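The Amnesty That Keeps Coming Back

Vastham wants its missing sales tax, and it has decided to ask nicely. From January, any shop, workshop or food stall that has been under-reporting its takings can come forward, pay what it owes and walk away without a fine. The revenue office calls this a voluntary disclosure window. Shopkeepers on the Grenness side of the river call it the usual.

They have a point. The last window was supposed to be final. So was the one before it. A business owner who ignored both has paid nothing, been charged no interest and is now being offered the same deal a third time, with a longer deadline. It is hard to see what lesson that owner was meant to learn.

The office points to its numbers. During the last window, 818 businesses filed corrected returns, and the announcement made a good deal of that. Further down, in the table at the back, it says 516 of them owed less than the cost of a month's rent on a market stall. Many were bookkeeping slips that would have been fixed at the next filing anyway. The report doesn't say how much money came from the rest, or how many of them have filed on time since.
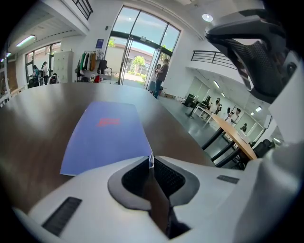 What has changed this time is the software. Returns will go through Ullell, a reporting system that pulls daily totals from a shop's cash register and compares them with what the owner declares. The sales pitch is that cheating will become pointless. Maybe so. But Ullell can only compare what passes through the register, and the trouble in Vastham has always been the sales that don't. A baker who puts cash straight into an apron pocket will look, to the system, like a very honest baker having a slow morning.

The town of Paiva bought the same system 2 years ago. Its first annual review reported that compliance had "improved markedly," a phrase that appeared with no figure beside it. Declared sales did rise. So did prices, and the review made no attempt to separate the two. I asked the revenue office in Vastham whether it had looked at Paiva's results before signing. It said it had "taken them into account," and would not say what they were.

Then there is the bill. Every shop has to connect its register within 30 days of joining, at its own expense. For a supermarket that is a rounding error. For a repair shop with a cash drawer and a receipt pad, it means buying a register first. The businesses most likely to have hidden money can afford to do this easily. The ones that made honest mistakes may decide that staying quiet is cheaper.

None of this means the tax shouldn't be paid. Owners who filed correctly all along are right to be angry, and they get nothing out of the window except a competitor with a clean record. Several asked at the public meeting for a small rebate, or at least a promise in writing that there would be no fourth round. The office said it couldn't bind future decisions.

The forms go out on a Monday.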